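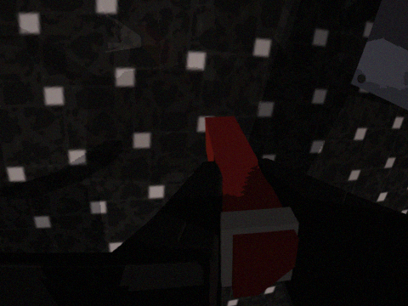
Running the block demo on an open day: quick steps

Wrote this up fast after the Gralton open day, so the Kevurwood lot can run the same thing in August. It's the simulated arm, two fingers, red block. Nothing to unpack except a laptop and a big screen.

Before doors open

Laptop on mains, not battery. Sleep off, updates off. Start the sim and load the Lotdale scene, the dark one with the pale squares. Wait for it to settle before you touch anything. First load is slow, go and get a tea.

Set the random seed to 1188. Other seeds work but we only checked that one properly. Cap it at 1000 steps per run, otherwise a bad grasp sits there forever and people wander off.

Running it

1. Put the gripper view on the big screen. Visitors like being close in.
2. Press reset. Say what the arm is going to try.
3. Let it run. Don't talk over the grasp.
4. Fingers should close on both sides of the block. If one side misses, reset, dont try to nudge it.
5. Hand over the controls. 2 goes each, then swap.

Groups: we had 23 in one go and it was too many round one screen. Split them. Nkrumah Asante took half off to see the Kandasamy arm next door, worked well.

Things that went wrong

Keyboard focus. Click on the sim window first or the keys do nothing.

Too dark from the back of the room. Turn the lights down, or push the screen brightness up.

Kids hold the close key down. Fine, just let them, then reset.

Packing up

Save the log before you quit, it gets overwritten next tiem. Send it to Chae-won Ryu with the seed and the room name in the subject.

Last changed February 22, 2021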